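The Hundredth Go

Gunnlaugur Kvaran had sold insurance, then boats, then insurance again, and he did not believe in the job at Kerkora even while he was signing for the locker key. The woman from the agency called it teaching. He would sit in a chair with a handle in each fist, and whatever his hands did, the machine's hands would do, and later on the machine would do it without him. Sixty goes before lunch, she said. The rest after.

"And what does it learn?" he asked.

"Sorting," she said. "Tidying. Choosing where things go."

He had a wife who had been trying to teach him that for thirty years, so he asked how long it usually took.

"That depends on the operator."

Of course it did. In Gunnlaugur's experience everything depended on the operator until it went well.

The first Monday was all bath things. The second was fruit. By the third week they had started mixing them, and Fogh, who ran the room and ate standing up, came round with a sheet of instructions. Things for washing went in the dark basket. Everything else went in the orange one. Reset the tray, do it again, press the pedal to mark a good one.

"What if it's a bad one?"

"Press the other pedal."

"And who decides?"

"You do," said Fogh, through a cheese roll.

This troubled him more than it should have. He had been paid on results all his life and no employer had ever let him write down the results himself. He looked along the row at the other chairs and wondered how many bad pedals had ever been pressed in that building on a Friday afternoon.

He took hold of the handles and closed his right hand a little, and across the table a black finger moved a little, half a beat behind him. That half beat was the worst of it. It was like talking to somebody on a poor line, where you both stop and both start again.

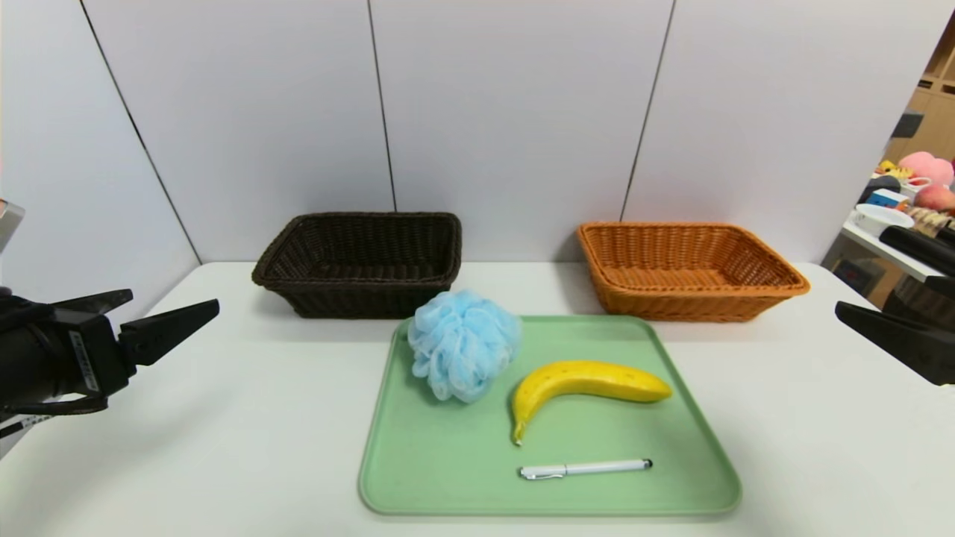
The banana was easy. You came at it from above, across the middle, and you did not squeeze. The pen was a pig. Flat on the tray it gave you nothing to get under, and twice he chased it right to the rim and had to stop and breathe through his nose. Then there was the puff, which you could grab anywhere at all, and which came up like a cloud and then would not be let go of.

"It snags," he told Fogh.

"Shake it."

"If I shake it, it'll learn to shake everything."

Fogh thought about this. "Shake it less," he said.

So he shook it less. Around the fortieth go he noticed that he had begun to do a small thing with his wrist, a turn and a dip, to get the netting off the finger. It was his father's movement. The old man had done it with a landing net, on the quay at six in the morning, flicking the weed off, and he had never explained it either.

He pressed the good pedal and sat there for a bit.

On the Thursday of the fifth week they let the machine go by itself. A man had come from Vovero, who were paying for all this, and he stood with his coat on. They had given the thing a name for the visit, Kistine, and stuck it in large letters on the slide behind him. The number on the next slide was 731, which was how many good ones they had between the four chairs. It did not say how many bad.

The arm went out. It took the banana and put it in the orange basket, and the man from Vovero nodded. It went for the pen, missed, and went for it again with what Gunnlaugur could only call bad temper. He knew that temper. It got the pen on the third try.

Then it lifted the puff, carried it over to the dark basket and opened its fingers, and the puff stayed where it was, hooked on. The room waited. The wrist gave a turn and a dip.

"What was that?" said the man from Vovero.

"Learned behaviour," said Fogh.

"It looked almost like it knew what it was doing."

"It doesn't," said Gunnlaugur, from the end chair, and Fogh gave him a look. "It's copying. I was copying as well, if you want to know."

The man smiled in the way people do when they have a train to catch. Then he asked whether it could do socks.

Fogh said it could, given time. Gunnlaugur went to see if there were any rolls left – there was one, egg – and when he got back they were already laying out the tray, and somebody had put his chair up too high.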